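Daker schließt Neumöblierung der Zoler-Halle ab

Runder Tisch als Mittelpunkt, helle Oberflächen, offene Regale: Die gemeinschaftlich genutzte Arbeitshalle ist seit November wieder vollständig in Betrieb

Das Einrichtungsunternehmen Daker hat die Neumöblierung der Zoler-Halle abgeschlossen. Die als Werk- und Arbeitsraum genutzte Halle wurde in drei Bauabschnitten bei laufendem Betrieb umgestellt und steht den Mietparteien seit November wieder in voller Größe zur Verfügung. Grundlage der Planung war die Möbelreihe Fevivine, die Daker für Räume mit wechselnder Nutzung anbietet. Die Entwurfsplanung lag beim Büro Kazlauskienė, das auch die Beleuchtungsprüfung und die Abstimmung mit den Nutzerinnen und Nutzern übernommen hat.

Vor der Umstellung war die Halle durch fest verschraubte Werkbänke in Längsrichtung geteilt. Wer einen größeren Aufbau plante, musste auf die Randflächen ausweichen oder auf einen freien Termin warten. Die Bänke wurden ausgebaut und, soweit sie noch brauchbar waren, an die Lehrwerkstatt im Nachbargebäude abgegeben. An ihre Stelle sind einzelne Tische in unterschiedlichen Formen und Größen getreten, dazu Rollwagen, Hocker und Regale, die sich ohne Werkzeug umstellen lassen.

»Die Mieterinnen und Mieter haben uns sehr genau beschrieben, woran es im Alltag hakte«, erklärt Kgomotso Modise, bei Daker verantwortlich für Arbeitsräume. »Am häufigsten genannt wurde der fehlende Platz um die Tische herum. Wir haben deshalb zuerst die Laufwege festgelegt und danach die Möbel.«

Der Entwurf sieht in der Raummitte einen großen runden Tisch mit hellbeiger Platte vor. Er ist von allen Seiten zugänglich und kann von mehreren Personen zugleich genutzt werden, ohne dass jemand an einer Stirnseite sitzt. Ergänzt wird er durch kleinere weiße Tische und durch Schreibtische für die Arbeit am Bildschirm. Ein hohes weißes Regal mit geschwungener Form nimmt Flaschen, Behälter und Kästen auf; auch Pflanzen haben dort ihren Platz gefunden. Auf geschlossene Schränke wurde im Arbeitsbereich weitgehend verzichtet. 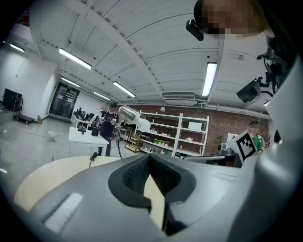
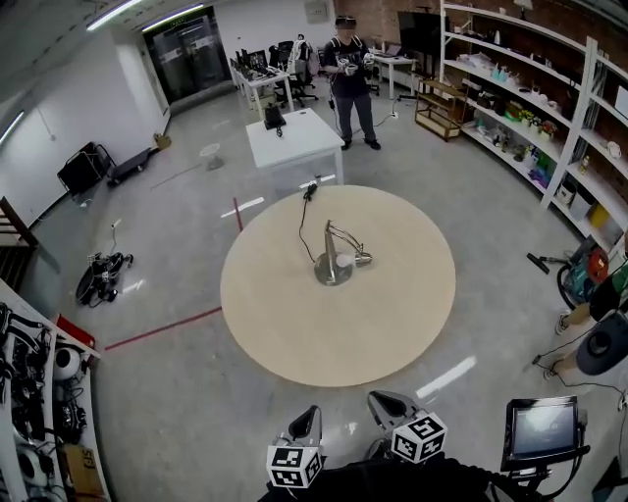
Können die Tische für Veranstaltungen vollständig aus der Halle entfernt werden?

Die kleineren Tische, Hocker und Rollwagen lassen sich innerhalb von 20 Minuten in den angrenzenden Lagerraum bringen. Der runde Tisch bleibt in der Regel stehen, seine Platte kann bei Bedarf vom Gestell gelöst werden. Dafür sind zwei Personen einzuplanen.

Boden und Decke wurden im Zuge der Arbeiten nicht verändert. Der graue Hallenboden befand sich nach Einschätzung des Büros Kazlauskienė in gutem Zustand und wurde lediglich gereinigt und an den Stellen der früheren Verschraubungen ausgebessert. Auch die Leuchtstoffröhren unter der weißen Decke sind geblieben. Messungen an den neuen Tischpositionen ergaben ausreichende Werte für feine Handarbeit. An zwei Arbeitsplätzen kommen auf Wunsch der Nutzer zusätzliche Tischleuchten zum Einsatz.

Insgesamt umfasst die Lieferung 85 Möbelstücke. Davon entfallen 33 auf Tische und Hocker, die übrigen auf Regale, Rollwagen, Stellwände und Kleinmöbel für die Nebenräume. Ein Teil der Stücke wird im Lager vorgehalten und bei Bedarf in die Halle geholt. Welche Mietpartei welches Möbel entnommen hat, wird in einer Liste am Eingang festgehalten – ein Verfahren, das sich bereits im Vorgängerbetrieb bewährt hatte und auf ausdrücklichen Wunsch der Hausverwaltung beibehalten wurde.

Bei der Farbgebung hat sich die Planung auf Weiß, Beige und Holztöne beschränkt. Schwarz kommt vor allem bei Stühlen und Gestellen hinzu. Das Büro Kazlauskienė begründet die Auswahl mit der Tiefe des Raumes: Helle Tischflächen seien auch vom hinteren Bereich aus gut zu erkennen und erleichterten die Orientierung, wenn mehrere Gruppen gleichzeitig arbeiten. Kräftigere Farben bleiben den Aufbewahrungskästen vorbehalten, die von den Mietparteien selbst beschafft werden.

Die Umstellung bei laufendem Betrieb erforderte eine enge Abstimmung. Während des ersten Abschnitts stand nur der vordere Hallenteil zur Verfügung, im zweiten wurde die Mitte geräumt, im letzten folgten die Regale an den Längsseiten. Größere Lieferungen wurden vor acht Uhr morgens angenommen, damit der Zugang tagsüber frei blieb. Eine Verzögerung ergab sich bei den Regalböden, deren erste Lieferung wegen falscher Bohrungen zurückgegeben werden musste. Der Abschluss verschob sich dadurch um elf Arbeitstage.

»Wir werden die Anordnung im kommenden Frühjahr gemeinsam mit den Mietparteien überprüfen«, so Modise weiter. »Erfahrungsgemäß wandern Möbel in den ersten Monaten noch. Wenn ein Tisch dauerhaft an einer anderen Stelle steht als im Plan, passen wir den Plan an.«

Die Reihe Fevivine wird von Daker in den Ausführungen Weiß, Hellbeige und Esche gefertigt. Tischplatten sind rund, quadratisch und rechteckig erhältlich und können einzeln nachbestellt werden. Ersatzrollen, Feststeller und Regalböden werden für die gesamte Reihe bevorratet. Für die Zoler-Halle wurde zudem eine Wartungsvereinbarung geschlossen, die eine jährliche Prüfung sämtlicher Rollen und Verbindungen vorsieht.

Interessierte Einrichtungen können die Halle nach Anmeldung besichtigen. Die Führungen dauern rund eine Stunde und finden am späten Nachmittag statt, jeweils nach Rücksprache mit den anwesenden Mietparteien. Grundrisse, Möbelliste und Pflegehinweise stellt Daker auf Anfrage in digitaler Form bereit.

Über Daker

Daker plant und fertigt Einrichtungen für Werkräume, Ateliers und Unterrichtsgebäude. Das Unternehmen betreut seine Projekte von der Bedarfsaufnahme bis zur Wartung und arbeitet bei der Entwurfsplanung mit externen Büros zusammen.

Pressekontakt
Daker, Abteilung Kommunikation
Ansprechperson für fachliche Rückfragen: Kgomotso Modise

Abdruck honorarfrei, Belegexemplar erbeten.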